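Renting the White Room: Your Questions

Is the room really white?

The walls read as white, yes. We were doubtful ourselves when we took over the lease in Cloltham, having seen plenty of "bright studio space" listings that turned out beige. Come and look in the daytime before you pay anything. Any place that won't let you do that is hiding a stain.

How many people fit?

The old flyer said up to 122. We don't believe it and neither should you. Standing shoulder to shoulder with no tables, maybe. For a working session with gear and bags, send us your plan and Lok-yiu Yuen will tell you what she thinks, which may not be what you want to hear.

Do I need the full-day rate?

Probably not. It costs 400 and the half day is a good deal less. People book the full day out of nerves and go home by lunch. Setup does eat into your time, so if you're bringing more than one carload, ask for early entry first.

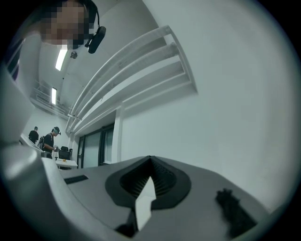

Early entry is free when the room wasn't booked the night before. We don't guarantee it and we don't take deposits for it. If a third-party site sells you an "early access upgrade," it isn't ours.

Will white walls make my event look better?

That claim gets made a lot. White walls bounce light around, and they also show every scuff and pick up the color of whatever you put next to them. If you want a cozy mood, a white room will fight you.

Can I tape things up?

Low-tack tape only. We tried the Prillow strips that promise to leave no mark. They left marks. Putty is worse.

Is there a cleaning fee?

No separate fee if you leave the place as you found it. Take your trash with you and wipe down any surface you used. Chia-hao Hsieh checks the room after each booking and writes down what he finds — you can ask for a copy.

What if I need to cancel?

Tell us 7 days ahead and you get everything back. After that we keep half. We've heard that other places are more generous, but read their small print before you believe it.

Who do I contact?

So-ying Kwan handles bookings. Please write instead of calling, so both sides have a record.

Last updated 17/10/2020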